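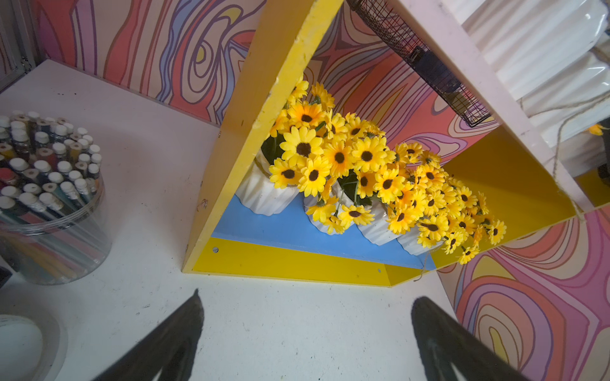
Home | Our Work | Grants | Reports | Contact

Rosetthorpe Reading Rooms
Progress report to the Andrade Fund
Thursday, April 9, 2026
Prepared by Kerttu Lappalainen

This report covers the second half of the grant year. The grant pays for evening reading sessions for adults at our two sites, Mill Street and the Kundum building, and for the books used in them.

Attendance

Mill Street has run every week except the week the boiler failed. Twenty adults are enrolled there and most come regularly. The Kundum group is smaller. It started with 8 learners and lost two in the winter, one to a shift change and one who moved away. Both places have been filled from the waiting list.

We had planned to open a third group on Saturday mornings. That has not happened. The tutor we hired took a full-time post before the first session and we have not found a replacement at the rate in the budget. Daiane Lins has offered to cover it from July if the hours can be moved to the afternoon. We would like your agreement to that change.

Learner progress

Tutors review each learner at the start and end of a term. Most of the Mill Street group have moved up a level in reading. Writing is slower. Several people who read well enough for work still avoid filling in forms, so the tutors now spend the last part of each session on letters, applications and school paperwork. Learners asked for this and we plan to keep it.

Spelling practice on the Meravix software was dropped after the first term. The logins kept expiring and the older learners did not like it. We have asked for the unused part of the license to be refunded – no answer yet.

Books and materials

We bought 80 titles, mostly short novels and local history, plus a set of large-print books. The large-print set is borrowed more than anything else and we would buy more of it next year. A few books have not come back. We do not charge for these.

Spending

Tutor pay is under budget because of the Saturday group. Room hire is over, as the Kundum building raised its evening rate in the winter. Books are on budget. We ask to move part of the unspent tutor pay to room hire and carry the rest forward to the Saturday group. The detailed figures are in the attached sheet.

Next period

Tutor reviews for the current term are due before the summer break. The final report will follow once those are in.

Related reports
Andrade Fund: first progress report
Mill Street learner survey
Room hire and opening hours

Contact the office | © Rosetthorpe Reading Rooms | Back to top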